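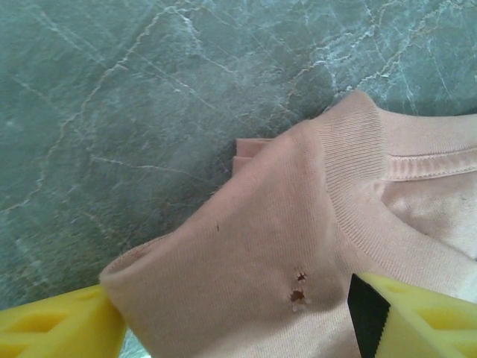

T-shirt (garment care and mending)

A T-shirt is a light knit top with short sleeves and, in most versions, a round neckline with no collar or buttons. It's usually made from cotton jersey. This article covers the parts of the garment, how it wears out, and the usual ways of folding, mending and retiring one. For the printing trade see Screen printing. For singlets see Singlet.

Also called: tee, tee shirt, T.

Construction

Most T-shirts have a front panel, a back panel or a single tube for the body, two sleeves and a neckband. The body fabric is single jersey, a weft knit with a smooth face of small V-shaped stitches and a slightly rougher back. Stretches more across than down. Rolls at a cut edge, hence the hems.

Neckband. A strip of rib knit sewn round the neck opening, folded double. Rib springs back after it goes over the head, plain jersey doesn't, or not for long. The vertical ribs are easy to see on a crew neck, even on a plain pink shirt like the folded one at the top of the page.

Back neck seam. Often covered with tape or finished with a row of stitching so it sits flat against the skin. Cheaper shirts leave it overlocked and bare.

Sleeves. Set in at the shoulder, or raglan (cut through to the neck). Hem turned up and stitched, generally with a twin needle or coverstitch, which leaves two parallel rows on the outside and a looped row underneath.

Side seams. Absent on tubular shirts. Where present they can twist toward the front after washing, a fault called spirality or torque.

Fabric weight

Given in grams per square metre. Light shirts feel cooler and dry faster on the line but go into holes sooner. Heavier jersey is slower to dry, holds its shape, and takes a patch better. Combed cotton has had the short fibres taken out and pills less. Blends with polyester crease less and can hold odour.

Colour

Pale and dusty shades (blush, sage, oatmeal) show marks readily and tend to fade without much notice. Dark shades fade along folds and seams first. New reds and dark blues should be washed separately for the first few goes, a pale pink load is more often the result of one red sock than of any dye bought for the purpose.

Holes

Small holes are the commonest complaint. Knit fabric is one long series of loops, so a broken loop frees the ones beside it and a pinprick grows. On a used shirt the edges go ragged and short fibres stand out round the opening. The shirt in the photo has two small holes in the sleeve area, one above the other, the lower one a bit larger.

Causes commonly listed:

Abrasion. Belt buckles, jeans buttons, bench edges, seat belts, bag straps. Front hem mostly.
Snagging. Zips and bra hooks in the same wash load, rough drum edges, pet claws, blackberry canes.
Insects. Larvae of clothes moths prefer wool, but will go through soiled cotton. Silverfish graze on cotton too, more so if it's been starched.
Chemical damage. Undiluted bleach, battery acid, some acne creams. Holes can turn up several washes later.
Manufacture. A blunt needle cuts the yarn at a seam and it lets go in wear.

Cause can seldom be told from the hole alone. Location helps. Checking the rest of the drawer helps more.

Mending

Work on a hard flat surface with good light. Turn the shirt inside out for most methods. Don't trim the frayed fibres off before starting, they give the thread something to catch.

Ladder closing. For very small holes. Fine needle (ballpoint), single strand of matching thread, pick up the loose loops round the edge, draw in gently, knot on the inside. Too tight and it puckers.

Darning. Threads laid across the gap one way then woven the other. Strong but stiffer then the jersey around it, so better suited to socks. Swiss darning copies the knit stitch and is close to invisible on chunky knits, very slow on T-shirt jersey.

Backing patch. A scrap of similar jersey laid behind, tacked, then stitched round. Two holes near each other are generally covered with one patch, as the strip between them is likely to be weak. Round the corners of the patch.

Fusible web. Ironed between shirt and patch. Quick. May lift in a hot wash unless stitched as well. Use a pressing cloth.

Visible mending. Contrasting thread, embroidery over the spot, appliqué. Popular at repair nights and school fêtes.

The Grunholm Mending Circle, which meets in Levirholm, put out a tally on Nov 1, 2024 covering 589 garments brought in for repair. T-shirts made up 70 of them. Most were patched from behind.

Folding

Flat fold. Shirt face down, sides to the middle, sleeves back, hem up to the neck, fold again. Standard shop method.
File fold. As above but narrower and stood on edge in the drawer so every neckband can be seen.
Roll. For suitcases and swags. Fewer hard creases.

A shirt dropped in a bunch creases across the chest but comes to no harm if dry. Damp ones mildew.

Washing

Cold or warm, inside out, with like colours. Dry in shade. Peg at the hem, not the shoulders, to avoid peg marks. Tumble drying shrinks cotton and shortens the life of the neckband. Stains should be treated before the dryer, heat sets them.

End of use

Op shops generally want wearable stock only, and holed shirts cost them money to dump. Other uses: cleaning rags, polishing cloths, paint shirts, T-shirt yarn (body cut in one continuous spiral strip), pet bedding, patches for other tees. The Becerra textile depot at Brellau accepts clean holed cotton for wiping cloth, in bags of up to 50 items. Buttons and zips off first.

See also

Jersey (fabric)
Rib knit
Darning
Clothes moth
Op shop

This article needs more on childrens sizes.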